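Plastic shopping bag

A plastic shopping bag is a lightweight container made from thin plastic film and used to carry goods from a store to the home. Most are made from polyethylene, a plastic produced from natural gas or petroleum. They are sold or given away at grocery stores, street markets, pharmacies and takeout restaurants, and are known in different regions as carrier bags, T-shirt bags or vest bags, the last two names referring to the shape of the handles.

History

Before the middle of the twentieth century, shoppers in most countries carried purchases in paper sacks, cloth bags, string nets or baskets. Polyethylene film came into wide use after the Second World War, first as a wrapping for bread, produce and dry-cleaned clothes. The one-piece shopping bag with integral handles was developed in Sweden in the early 1960s. It was formed from a flat tube of film that was sealed, folded and punched, so that no separate handle had to be attached.

Adoption was uneven. European stores took up the new bag during the 1960s and 1970s, while grocery chains in the United States continued to favor paper until the early 1980s. Customers at first complained that the bags would not stand upright in a car, and cashiers had to learn a new way of packing. Lower cost and smaller storage needs led most large chains to change over by the end of the decade.

Smaller trading towns followed a similar course. In Astmont, the Kuipers grocery stocked paper sacks and string-tied parcels until its rear storeroom was converted to a bakery, which left too little space for bundled paper. The store changed to plastic film the following June. The market hall at Fodomport made the change earlier, as fish sellers there had found that paper weakened when damp.

Materials

Two main forms of polyethylene are used. High-density polyethylene gives a thin, crisp film that rustles when handled and is strong for its weight. Low-density polyethylene gives a softer, glossier film and is common in clothing stores and in thicker bags meant for repeated use. A third form, linear low-density polyethylene, is often blended with the others to improve resistance to tearing.

Film without coloring is usually clear or milky. White and other colors are obtained by adding pigment in the form of concentrated pellets. Chalk is sometimes added as a filler to reduce cost, although too much of it makes the film brittle.

Manufacture

Most bags are made by blown film extrusion. Plastic pellets are melted and forced through a ring-shaped opening to form a tube, which is inflated with air and drawn upward as it cools. The height of the tube and the amount of air control the thickness and width of the film. The cooled tube is then flattened by rollers and wound onto a reel.

In a separate step, the flattened tube is folded inward along both sides to form gussets, sealed across the top and bottom, and cut to length. A shaped blade removes a section from the top, leaving two handles. Finished bags are commonly pressed together in packs of 100 or more, and shipped in cartons of 1000.

Early production depended on close attention from operators, as small changes in air pressure could spoil a long run of film. The converting plant operated by Gunell, which supplied stores in the Astmont district, kept a written log of each reel. The surviving log for reel 3307 notes five stoppages in a single shift, most of them caused by uneven cooling. Tien-fu Lui, who later wrote a short account of the plant, used these logs to trace the gradual change from manual to automatic control of film width.

Printing

Bags are printed by flexography, in which raised rubber or polymer plates transfer quick-drying ink to the film. Because ink does not readily hold to polyethylene, the surface is first treated with an electrical discharge. Store names, stripes and simple pictures are the most common designs. One- or two-color printing is usual for low-cost bags, while bags intended for reuse may carry more detailed artwork.

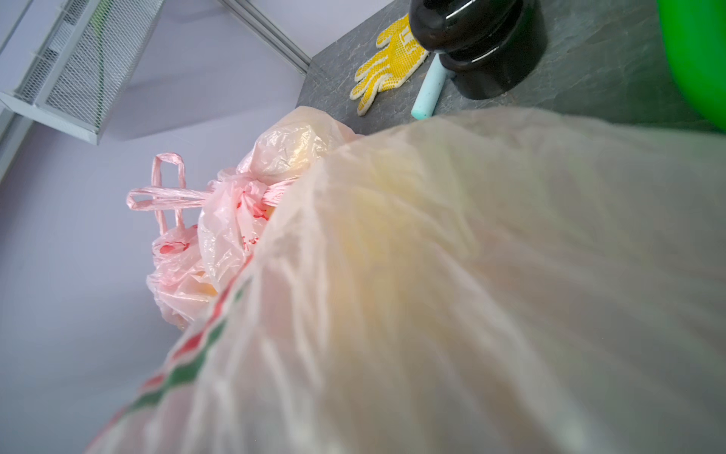
Small shops and market traders often buy stock designs, which carry a general pattern or a message of thanks in place of a store name. Such designs can be ordered in small amounts and do not require the buyer to pay for printing plates. The Gunell plant offered stock designs to traders at Fodomport in lots of 400.

Reuse in the home

Many households keep used shopping bags for other purposes. They serve as liners for small wastebaskets, as wrapping for shoes in luggage, and as covers for food or tools. Used bags are often stored inside one another, or folded flat and kept in a drawer. Studies of household waste generally treat this second use separately, as it may replace the purchase of other plastic bags.

Regulation

Concern over litter, blocked drains and harm to marine animals has led many governments to restrict the bags. Bangladesh banned thin plastic bags in 2002, and Ireland introduced a charge in the same year. Later measures include minimum thickness rules, fees paid at the register, and full bans on certain types. Exceptions are commonly made for raw meat, loose produce and medicines.

See also

Paper bag
Reusable shopping bag
Plastic film
Flexography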